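Pladstead Menders' and Makers' Club
Notes from the March meeting, back room, half seven start

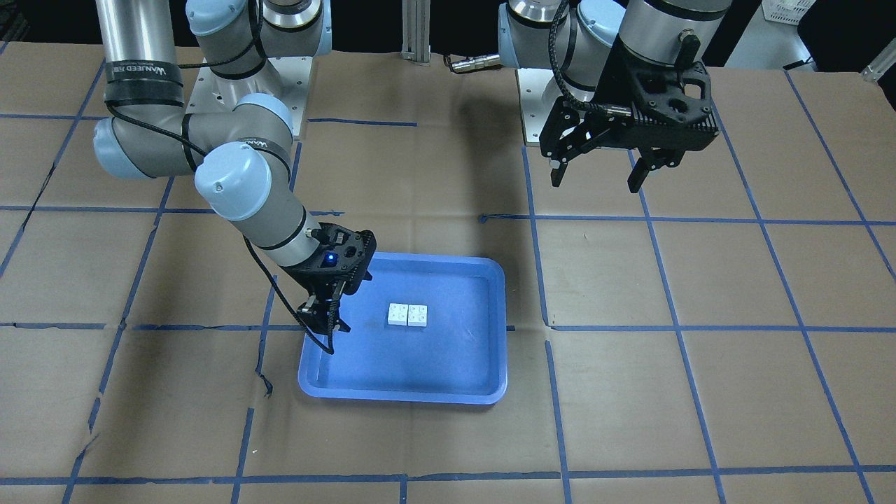
Two arms, one blue tray and a couple of white blocks.

I took the notes again, so any grumbles about spelling come to me. Fourteen chairs put out and we needed a few more, lovely to see!

Last month's notes were agreed, once Kieran Egan had his surname put right (sorry, Kieran).

Can machines do the chores yet?
This was the main item and it ran well over. Heidrun Wieser opened by saying she'd happily hand over the ironing tomorrow, but she hasn't met anything she would trust with a blouse. She thinks picking up small hard things, like the blocks in the tray, is a fair place to begin, and that towels and tangled leads are another matter altogether.

Kieran was more hopeful. He spent years on the packing line at Gosmont and reckons half of that job was taking small parts out of one tray and putting them in another. A good packer there did 612 trays a shift, he said, and he'd want to see a machine manage 507 without someone standing over it before he got excited. I asked whether slow mattered if it went on all night. Long discussion! Kieran says yes, if the lorry comes at six.

Someone at the back wondered why you'd want two arms for two little blocks. Heidrun pointed out that most jobs in her kitchen need both hands (jar lids, bin bags, getting a duvet into its cover) so she'd sooner they started with the pair. I was rather won over by that.

We had a show of hands on which chore we'd give away first. Washing-up won easily, then socks. I voted for the oven and was on my own.

Money
The Ambaye fund stands at £2000. Agreed to keep £1000 back for the roof and leave the rest until we've had prices for the new bench.

Visit to Stesano
They can take us in the afternoon, any time after two. Kieran to ring and ask if we can see the sorting area while it's running. Names to me, please, and say if you need a lift.

Any other business
The kettle is still tripping the sockets, so please use the one in the hall. Heidrun has a box of spare castors going free.

Finished at twenty to ten. Next time: sharpening, bring your own scissors.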